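Notebook, bin picking project (Gresuvia student group)
Sachiko Hoshino, February

Continued from the last entry. I write this in the afternoon while the others are at lecture, so please correct me if I remember something wrong.

In the morning we changed the approach height. Before, the planner took the hand to a point 30 mm above the object and then closed, and for flat things this was fine. For objects near a wall it was bad, because the wrist wants to tilt and the planner refuses the pose. Now we go straight down first and tilt only in the last part. I put the old values in the file "approach_old" and did not delete them.

The rules for the spring competition say the objects must be of mixed kind, soft and hard together. So I asked everybody to bring small things from home or from the shop, nothing with sharp edges. We keep the full set in the Cindska box under the desk. Please return them after use, the box was half full when I came today.

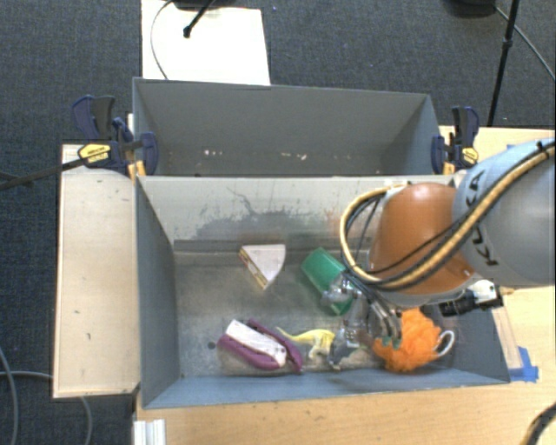
Front bin, mixed set. The orange mesh pouf is close to the right wall.

Notes about the objects. The pouf is the most difficult for me. The depth points on it are noisy and the segmentation gives two or 3 pieces instead of one. I think we should merge masks of the same color when they touch, but Seltameck (our name for the segmentation script, for new members) does not have this option yet. The yellow dinosaur is small and has a thin tail, and the grasp score likes the tail too much. I would prefer to cut off all candidates where the width is below 8 mm. The purple and white one is long, so for this the score should look at the middle — I will try tomorrow.

Clamps: check them before every session, left and right, by hand. If a bin moves even a little, the calibration is wrong and we search for the error in the software for a whole day. This happened to us in the first month and I don't want to repeat it.

Speed is limited to 30 percent until the supervisor signs the new form. Please do not change it from the pendant.

To do:
- merge touching masks (me)
- minimum width filter, then run the 200 saved grasps again offline
- ask for a second set of fingertips
- write in the log which object order was used, in Aoun's table there are empty rows
- fix the hose so that it has less loop near the bin, but leave enough length for the wrist to turn

Open question: do we count a pick as good when the object touches the wall on the way up? The rules text is not clear for me. I wrote to the organizers and wait for the answer.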